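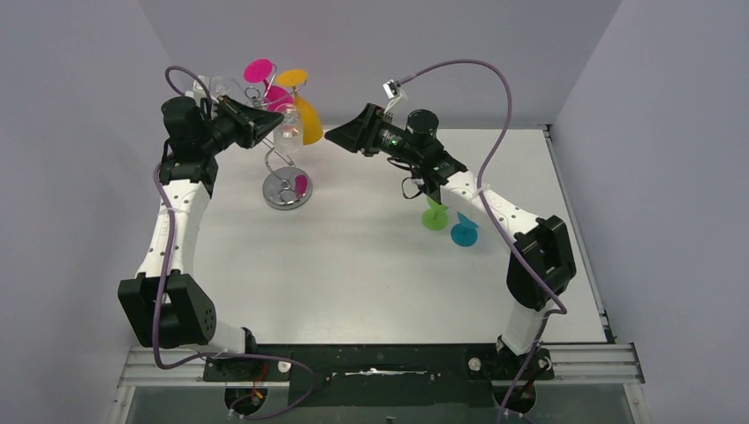 Clamia Bench 2
Two-arm recording cell for demonstration data

Overview
Clamia Bench 2 is a tabletop cell for recording two-handed manipulation episodes. It ships assembled, with both arms mounted on a grooved aluminum front rail and walls on three sides. The plain gray walls and white top keep the background constant between sessions and between sites.

Typical tasks
Hanging and unhanging cups on a wire stand, handing an object from one gripper to the other, stacking, sorting by color. Clear drinkware is supported as a task object, but we recommend mixing it with opaque pieces in the first 200 episodes of any new task.

Recording
Joint positions, gripper opening and camera streams are written to one file per episode with a shared clock. Episodes can be marked as kept, failed or discarded from the foot pedal. Failed episodes are stored by default and can be filtered at export.

Cabling
Arm cables run outside the links and pass down through round openings under the base mounts. Leave slack at the wrist. Check the cable ties every 12 hours of operation.

Specifications
Arms: 2
Mounting: front rail, left and right base plates
Cell weight: 38 kg without computer
Export: Liltis format, or plain files with a separate index

In the box
Cell, arms, foot pedal, rail tool, spare cable ties. Task objects and computer are not included.

Setup questions: Biljana Kovačević, Clamia applications desk. Replacement gripper jaws are back in stock from September.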